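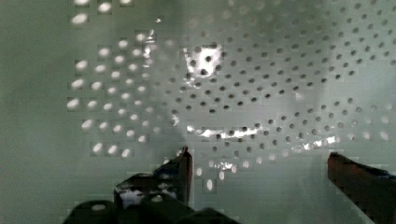

4. Class Setup and Collection Procedure

4.1 Participants

The project ran as the practical half of the second-year manipulation class at Prultadholm. There were 12 students, working in pairs. Most had written control code for a wheeled base the term before, but none had driven an arm by hand. Each pair was given bench time in the afternoon and could book more in the evening if a slot was free. Attendance was not graded. The written report was.

4.2 Table and objects

All pairs used the same white table and the same pool of kitchen objects, both real and toy. The pool was picked so that a student could describe any task in one short sentence, such as "put the strawberry on the plate" or "move the spatula to the pan." The pan, the plate, the ketchup bottle and the toy fruit came out in most sessions. Larger items were added or removed between sessions at the choice of the pair.

The object that caused the most discussion was the colander. It is wide compared with the opening of the gripper, so it can't be grasped across the body. It has to be taken at a handle or by the rim. Two pairs wrote this into their plan before the first session. The other pairs found it out at the bench.

Small fruit was easier to grasp but harder to place. A strawberry set down near the edge of the plate tended to roll, and the students disagreed on whether a fruit that rolled off after release should be scored as a success. We settled on the rule that the object had to stay where it was put until the arm had returned to its start pose. The rule was applied to all episodes, including the early ones, which were scored again.

4.3 Cameras and logging

We recorded from 2 views in every episode: one from above the table and one from the wrist, looking past the fingers. The images were stored by Justska, the logging program written by an earlier class, together with the joint positions and the state of the gripper. Justska writes one folder per episode. Students added a text note with the task sentence and the names of the operator and the observer.

The overhead view was used for scoring. It shows where objects are on the table but says little about the last part of a grasp, when the arm hides what it is reaching for. The wrist view was used for that part. It has its own weakness. When the gripper is low over a large object, that object covers most of the image and there is nothing else to judge position from. Shiny or curved surfaces add glare, and at the compression setting we used in the first sessions fine detail was lost as well. We raised the setting afterward and did not go back to re-record.

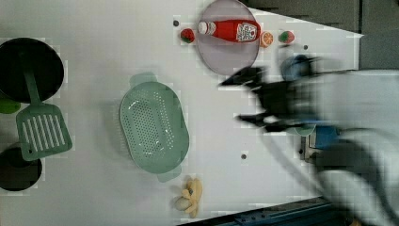

Figure 4. Overhead view of the table with the arm moving in from the right.

4.4 Driving the arm

One student drove and the other watched the table with a hand near the stop button. They traded places after each block of episodes. The class was told to move slowly near the objects and at normal speed elsewhere. In practice the difference between students was large. Some crossed the open part of the table fast enough to blur the arm in the overhead images, as in Figure 4, then slowed down sharply before contact. Others kept one speed for the whole episode. Both styles were kept in the data – we had no reason at that stage to prefer one.

Blurred images did matter for the object labels. A label was skipped whenever the arm or its blur covered part of an object, and the label from the next clear image was not copied back.

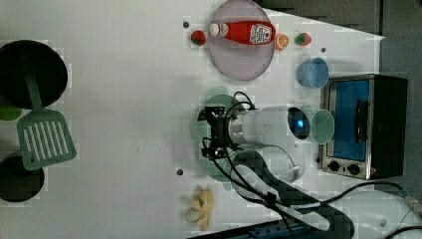

Hryhorii Yurchenko
Class instructor and corresponding author, Prultadholm

4.5 Episodes kept and dropped

The class recorded 1470 episodes. Of these, 400 were kept for training after review. This is a low share and it needs some comment. Many of the dropped episodes were from the first sessions, when operators were still learning the controls, and many more had a task note that did not match what was done. The most common mismatch was a change of mind: the note said banana, the student went for the orange slice. Those episodes could have been saved by correcting the note, but we had no second person free to check the corrections.

Aldo Russo wrote the review tool used for this step. It plays both views side by side and lets the reviewer accept, reject or mark an episode for a second look. Each pair reviewed the work of another pair. When the two pairs disagreed, the instructor decided. Disagreement was mostly over the colander. Some reviewers rejected any episode in which it slid on the table before being lifted, and others let this pass.

4.6 Crowding

Later sessions put more on the table at one time, including a toaster oven along one side and cups near it. This left less free space on that side, and students had to plan the wrist angle before they came down. Several pairs chose to approach from higher up and lower the gripper straight onto the target. It took longer per episode, but the pairs that did so reported fewer stops.

We did not control for crowding. A pair could make its table as full or as open as it liked, and the better drivers tended to make it fuller. Any comparison of success by number of objects would therefore mix skill with layout, and we do not give one. The Hukbridge class, which will use the same procedure next term, plans to fix the layouts in advance and hand them out on printed sheets.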